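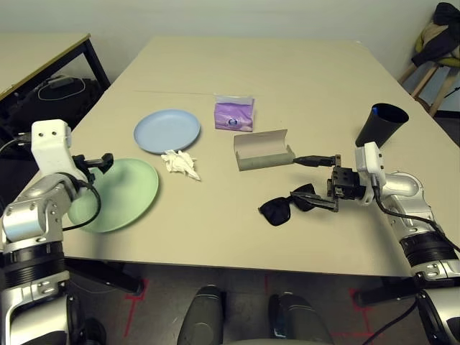 The two-arm tabletop demo at the Grarnen open day in Utdale is on the program again for November, and I'm trying to work out what to ask the operators. I went to the last one and got 7 minutes at the rail. The part I could follow was the setup: a beige table, two plates, a pack of tissues, and a gray box with its lid open and a pair of folded sunglasses in front of it, with one gripper down on the glasses. What I couldn't tell is whether the arms were running on their own or being driven by a person. Is there a way to judge that from the visitor side?

Forums > Robotics > Events and Open Days

Posted 9/30/18 by benchside_k

torque_limit
Watch the pauses. A person driving two arms tends to move one and park the other — a program often moves both at once. It isn't proof. Ask whether the operator station is live and ask for the same task twice with the box moved a little. Also ask what happens after a missed grasp. Thin, folded items on a flat table are hard for a parallel gripper, so misses should come up in a normal run.

gresport_mech
i went to the Gresport one and they just told us when we asked. almost 2000 people came through so go early

idle_axis
The above is fine, with one correction. Both arms moving together does not rule out a person, as a leader-follower rig gives you that for free. The better question is how many recorded runs the task needed. At the Kennedy demo the answer was 314, and the staff had a printed sheet with the success rate. If they have no sheet, ask for the failures.

Related
Open day parking at Utdale
Minimum safe distance at a demo rail
Gripper pads for thin objects (43 replies)
Can visitors film the arms?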